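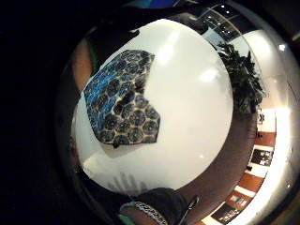 Drumano was an American maker of point-of-sale equipment, active for just over three decades. It produced cash drawers, receipt printers, and later the software that ran them, and sold mainly to small grocery chains, hardware stores, and school cafeterias. At its largest the company employed 3,544 people. It is remembered in the trade for the DR line of receipt printers and for a long series of job cuts that reduced it to a small software business before its sale to Skalov.

Origins

The company began as a repair shop for mechanical cash registers. Its founder, Celina Adamczyk, had worked as a service technician for a regional dealer and took over the dealer's repair contracts when it closed. For the first few years the business had no product of its own. It refurbished old registers, supplied ribbons and paper, and kept a stock of parts that manufacturers no longer carried.

The first Drumano product was a steel cash drawer that could be fitted under a counter and opened by an electrical signal from any common register. It had a removable coin tray and a lock that could be rekeyed without taking the drawer apart. The drawer sold well to dealers, who bought it unbranded and put their own plates on the front. Adamczyk used the income to hire the first design staff, most of them from a nearby typewriter plant.

Growth

Receipt printers followed. The DR-1 was a dot matrix model with a narrow carriage and was considered slow even when new. Its successor, the DR-4, used thermal paper and had a drop-in roll, and this became the company's main source of revenue. The DR-4 remained in production for eleven years with few changes. Replacement print heads were still being made after the printer itself was discontinued.

Drumano bought two smaller companies in this period. The first, Vieira, made barcode scales for deli and produce counters. The second, Bustia, wrote inventory software for independent grocers and had 119 employees at the time of purchase. Bustia kept its own offices and its own name on the product until the version 5 release, when it was renamed Drumano Store.

The two purchases were handled differently. Vieira's factory was closed within eighteen months and scale production was moved to the main plant. Bustia was left mostly alone, partly because its customers paid yearly support fees and complained loudly when anything changed.

Restructuring

Sales of printers and drawers began to fall as stores moved to tablets and card readers supplied by payment processors. Adamczyk retired as chief executive and was replaced by Meinir Cadwaladr, who had been head of finance. In her first May in the position, Cadwaladr announced a plan to cut 900 jobs over two years, mostly in manufacturing and field service. The company said the plan would lower costs enough to pay for new software development.

The target was raised twice. The first increase came with a weak quarterly forecast and added cuts in sales and administration. The second ended in-house printer assembly, which was moved to a contract manufacturer. Severance for hourly workers was set at one week of pay for each year of service, and the union local at the main plant filed a grievance over how years of seasonal work were to be counted. The grievance was settled before arbitration and the terms were not made public.

Former employees and several dealers criticized the pace of the changes. Field service had been one of the main reasons small stores chose Drumano over cheaper equipment, and after the second round of cuts a repair visit that had usually taken place the next day could take more than a week. Dealers were offered training so they could do the work themselves, but many declined. Support calls were moved to a single center open from 7 a.m. to 7 p.m., which did not match the hours of grocery customers. The hours were later extended.

Cadwaladr defended the plan in letters to shareholders, writing that the hardware business could not support its old size under any management. Operating margins did improve in the year after the last round, although revenue continued to decline.

Sale to Skalov

Skalov, a payment software company, bought Drumano in an all-cash deal. The main plant was not part of the sale and had already been listed with a commercial broker. Skalov kept almost 100 employees, nearly all of them former Bustia programmers and support staff. Drumano Store was folded into Skalov's own retail package two years later, and the Drumano name was dropped from new products at that time. The cash drawer design was licensed to a hardware distributor, which still sells it in two widths.

Products

Cash drawers: the UC series, in steel, with either a five-bill or four-bill tray.

Receipt printers: DR-1, DR-2, DR-4, DR-4W (a wide version for pharmacies), and DR-6. The DR-3 was shown to dealers but never shipped. The DR-5 number was not used.

Scales: the Vieira 20 and Vieira 30, later sold as the DS-20 and DS-30.

Software: Bustia Inventory, versions 1 through 4, and Drumano Store, versions 5 through 9.

The DR-4 used a command set that other printer makers later supported as an option, and some current receipt printers still list a DR-4 mode in their settings.

See also

Cash register
Point of sale
Thermal printing
Layoff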